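Tuesday, 14:20. Table 2, cloth still on

Continuing the small-goods labelling trial for Gureo. Aim today is to settle the item list for the tabletop set and get weights and longest dimensions into the Indero sheet before the Briltix labels are printed.

Cloth: kept the pale green check. The grid helps when setting items back down after weighing. It creeps, though, and a fold keeps forming toward the far edge on the divider side. Clips tried on that edge last week marked the cloth, so I am leaving them off. Press it before the next session, low heat, no steam.

Divider stays behind the table. The dark fabric cuts the glare from the windows and light-coloured packaging is easier to judge against it.

Balance checked with the 300 g mass, read 300 on three tries. Resolution is 1 g, so the binder clip goes to the small balance.
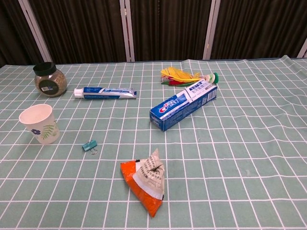 *Table 2 before weighing: jar, toothpaste tube, Crest box, jianzi, paper cup, binder clip.*

Notes by item:

- **Jar, black screw lid.** 988 g gross. Contents are granular, brownish-green, not identified on our sheet. Enter as "jar, dry goods" until the stock list is checked. Barcode sticker is on the dark round label; scan from there.
- **Toothpaste tube.** Measure cap to crimp along the flat. It rolls a little if set down on its edge.
- **Crest box.** Chinese characters on the white panel. The sheet has one language field, so enter both and separate with a slash.
- **Jianzi.** Record base and feathers separately. Feathers splay, so the overall length is only good to 5 mm. Do not compress to measure.
- **Paper cup.** Flower and fern print. Light enough to shift when the door opens.
- **Binder clip.** Teal, small. Easy to lose on the green. Handle left folded out.

Label stock: 60 left on the Kalogeropoulos roll, 28 needed for this batch including spares. No reorder yet.

To do: fix the language field, press cloth, find the lid for the small balance.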